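Two Arms, One Strap: An Afternoon at Flivik

The November open day at Flivik drew 285 visitors to a demonstration floor that is normally closed to the public. Most of them ended up at the handling station, where two arms were set to work on soft goods. Rigid parts have been a settled problem in packing for years. Straps, webbing and cords have not, and Flivik sells to companies that ship a lot of all three.

The control software, Stedisix, plans both arms as a single system. Eduardo Castillo, who leads the handling group, kept his introduction short. "A strap has no fixed shape, so we don't store one," he said. "We track the section near the grip and update the plan 28 times a second."

Each arm also gets its own close view of the work. From the wrist of one, a teal strap hangs blurred just above the gap between the dark gray fingers, with the gripper assembly of the other arm behind it.
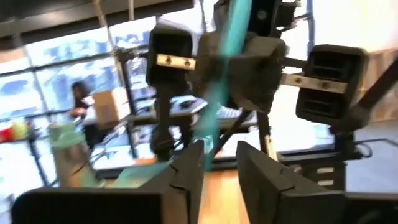 What the logs show

Castillo's team recorded 1,638 handovers before the open day and sorted the failures by cause. Slips at first contact led the list. Next came twisted straps, which the planner tends to read as narrower than they are. A revised finger tip is being tested at the Brandão plant, at a rate of 100 cycles per shift.

Clerkero, the reporting tool, files each failed attempt with its joint positions and grip force. Visitors could page through the records at a side desk until 4 p.m. The twist problem is still open, and Castillo expects to work on it through the winter.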